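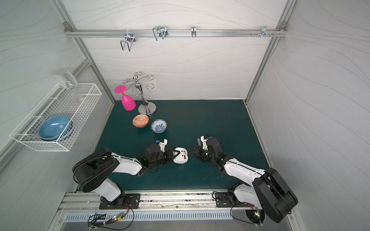 Fig. 1. Rail with hooks, wall basket with two plates and a tumbler, wine-glass rack, two small bowls.

Household Storage and Display, Unit 4
Hooks, racks and baskets: what do they really save?
Handout to go with the lecture. Notes by Oksana Nazarenko, revised March 2023

1. The claim

Open storage for dishes is usually sold on one promise: hang it up and you get your counter back. You will find it in most of the reading for this unit, and in nearly every catalog. I would like you to doubt it for the length of this handout. Some of it will survive. Less than the catalogs suggest, I think.

The promise has two parts that tend to get run together. One is about space (a thing on the wall takes up no counter). The other is about effort (a thing on the wall is easier to get and easier to put back). A piece of storage can do well on the first and badly on the second, and a good deal of it does.

2. Rails and hooks

Look at the rail in Fig. 1. It carries four metal hooks of four different shapes: a wire cup-holder hook at the left, a larger double wire hook, a narrow U-shaped one, and a small multi-pronged one near the right end. There are a few pegs as well.

Ask what each hook will accept. A cup hook takes a cup with a handle. It does nothing for a bowl, a plate or a tumbler, and those three are most of what people eat and drink from. The bowls in the figure are on the tabletop, where bowls generally end up. You can buy all the hooks you like and the bowls will still need a flat surface.

Mixed hooks have a second problem. When every hook is the same, anyone in the house can hang anything anywhere. When every hook is different, each one has its right object, and someone has to remember the pairing. Ayuba Agbeko's paper in your reader calls this "assigned storage" and treats it as a strength. He may be right for a person living alone. With four people and a lodger I have my doubts, and he did not test it.

3. Wall baskets

A wire basket on the wall is the most forgiving item here. Plates will stand in it on edge, air gets to both faces, and no one has to aim at a hook. In the figure it holds a light blue plate with a darker blue one behind it, and the basket itself hangs at an angle.

Points against:
– The plate at the back can't be reached without handling the one in front. With two plates this hardly matters. With eight it does.
– The weight of a full basket hangs on its fixings. Manufacturers' load figures assume a sound wall and a level basket.
– The rim becomes a shelf. In Fig. 1 a clear glass tumbler stands upside down on it. People will use any edge that is wide enough, and designers should plan for it or make the edge too narrow to tempt anyone.

The last point is worth five minutes in your groups. Is the tumbler on the rim a misuse of the basket or a fair use the maker forgot? I lean toward the second, but a glass at that height on a wire edge would make me nervous in any kitchen with a slamming door.

4. The wine-glass rack

The rack is a round chrome base, a central pole, and curled arms at the top. Handsome enough. Now apply the claim from section 1. The rack stands on the very surface it is supposed to free. The base takes its circle of counter whether it is carrying six glasses or none, and a glass that isn't on it takes a second patch. The pink plastic wine glass in the figure is leaning against the rack, tipped, with its bowl on the table.

Valentyna Nechyporuk defends racks of this kind as display, and there I have no quarrel. If you want your glasses seen, buy one. Just don't enter it in the space-saving column.

5. The numbers, such as they are

The Draltow survey is quoted in three of your readings, so you should know what is in it. It had 422 replies, all from customers who had recently bought wall storage. Of these, 93 said they had moved at least half of their dishes back to a cupboard by August. The survey's own summary leaves that out and reports that buyers were "pleased with the look."

Radymyr Ivanyshyn's follow-up was smaller, at 109 households, and better made: he visited them. He measured clear counter before and after, and found that about 50 had gained any at all. He is careful to say that several of the others had bought more dishes in the meantime. I would not hang a theory on either study, but the second is the one to cite.

6. Terms you should be able to use

Footprint: the area of surface an item covers, loaded or empty.
Reach cost: the number of other things you must move to get the one you want.
Assigned storage: one place for one kind of object.
Overflow edge: any rim or ledge that ends up holding things it was not designed to hold.

7. For next time

Read Agbeko, and the Kravets chapter on draining and drying. Skip the Skalirer brochure unless you want practice spotting unsupported claims, in which case bring it marked up.

Choose one rack, rail or basket in a kitchen you know. Sketch it with whatever is on it when you arrive, and don't tidy first. Write a page giving its footprint, the reach cost of its least convenient object, and any overflow edge. Then say whether you would keep it. "It looks nice" is an acceptable reason if you admit that it is the only one.

Sketches go to Ustyna Tkachenko, who is marking this unit. Pencil is fine.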